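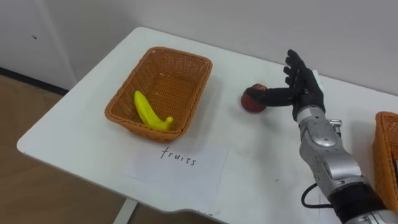 3.2 Containers and labels

Label position was the main variable in the sorting task, and it was handled separately from label wording. In earlier work on household storage (Ertürk), labels were fixed to the container itself, usually on the front face, where they move with the container and are easily hidden by a hand or by a full load. We placed the label on the table surface instead. The word "fruits" was written by hand in black on a white sheet, and the sheet was laid flat directly in front of the basket. The basket has an open top and a flared rim, so an item such as the yellow banana can be seen from above once it is inside. This matters for the task. A person who arrives at a partly sorted table has two sources of information, the written word and the items already put away, and the two may or may not agree.

We call the arrangement with one woven basket and one sheet the Osier layout. It was compared with the Bono layout, in which the same word was written on a folded card standing behind the basket, and with a baseline layout that had no label at all. The basket was the same in all three. Lower-case handwriting was kept throughout. In a small pilot run in March, printed labels led several participants to ask whether the categories were official ones, and a few of them spent time looking for a list of rules. Handwritten labels drew no such questions. The pilot data are not included in the results.

The label was written in the plural. We considered the singular form and rejected it after the pilot, when one participant took "fruit" to mean that a single piece was wanted and left the rest on the table. The plural does have a cost when the basket is empty or holds only one item, and we return to this in Section 5.

3.3 Items and table

Items were chosen to be easy to name and easy to tell apart by color and outline. The banana and the red fruit were used in every session. They differ in how they settle: a curved item rests on its side and tends to find a wall of the basket, while a round item may roll if it is let go too early or set down on a slope. For this reason the table was checked with a level before each session and shimmed at the leg where needed.

A white tabletop against a white wall was used for all layouts. The choice has one drawback. A white sheet on a white surface has weak edges, and the reader is likely to notice the writing before noticing the paper. We did not correct for this with a colored border, as we wanted the label to look like something a person would put down at home or in a classroom without much planning. Light at the table was set to 600 lux at the start of each session. Under the lower setting we first tried, the pen strokes were hard to read from the doorway. 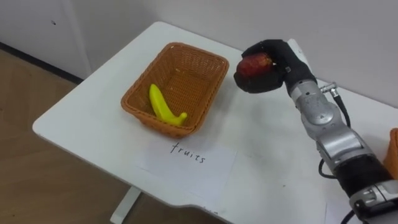

Figure 2. Osier layout during sorting. The banana is in the basket, the handwritten label lies in front of it, and the red apple is held over the table.

3.4 Procedure

Each session began with the label and basket in place and the items spread over the table. The position of the basket was set by eye to the left of center, with its front side facing the label. It was put back if it had been pushed out of place, but small changes in angle were left alone. Participants were told only to put things where they belonged. The word on the label was never read aloud, and the instructions did not mention it.

A session was split into rounds. Half of the rounds started with an empty basket and half with one item already in it. We expected the second kind of start to be faster, as the item inside shows the intended use of the basket even to a person who does not look at the sheet. A round ended when the participant stepped back from the table or said that it was done. There was no time limit, though none of the rounds used in the analysis ran past 13 minutes, including the questions asked at the end.

In all, 50 adults took part. They yielded 1000 rounds, coded from notes taken at the table using the Pateck scheme, which separates placing an item from letting go of it. An item held above the table was coded as in transit – it did not count as sorted, even if its goal seemed clear. An item resting on the rim was coded as unsorted until it was moved inside. Jihad Matar coded the full set, and a second coder went through a random part of it without knowing which layout had been used. Cases where the two coders disagreed were settled by discussion, and most of them concerned items that touched the label sheet while lying outside the basket.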